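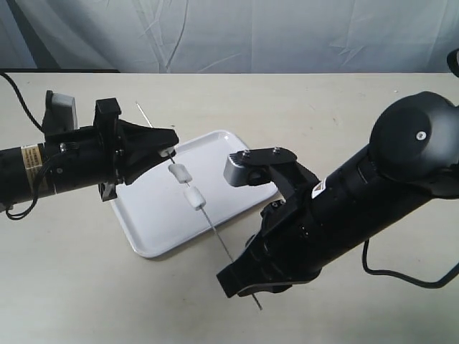 Stulholm Technical Institute | Two-Arm Handling Group

Reading time: 2 minutes

Speaker notes: October open day, opening talk (Lộc Vũ)

Good morning, and welcome to Stulholm. On behalf of the group I should like to thank our colleagues from Duvbridge for making the journey.

Leave the first slide up during the welcome.

The task you will see today is the skewer task. One arm holds the upper part of the skewer, and the other works near the pointed end. The soft white pieces on it are easily squashed, and the skewer itself is thin and can turn in the grip. Both arms must therefore agree on where it is at every moment.

Pause. Ask whether those at the back can hear.

The software that plans the movements is called Drisico. It was written here and has been used by this group for 2 years. Our record for the skewer task now stands at 1272 attempts, good and bad, and all of them are kept. Visitors who wish to see the failed attempts may ask Stan at the desk by the door.

The demonstration will last roughly 30 minutes. Please remain behind the yellow line while the arms are moving. Photographs are permitted; flash is not.

We shall run the task five times without stopping. Should a piece fall, the run will be recorded as a failure and the next will begin.

Do not promise a result. If asked about speed, say that the arms are run slowly on open days and refer the question to the afternoon session.

Questions will be taken at the end. Hand over to Stan for the safety notice, then move to the side of the room.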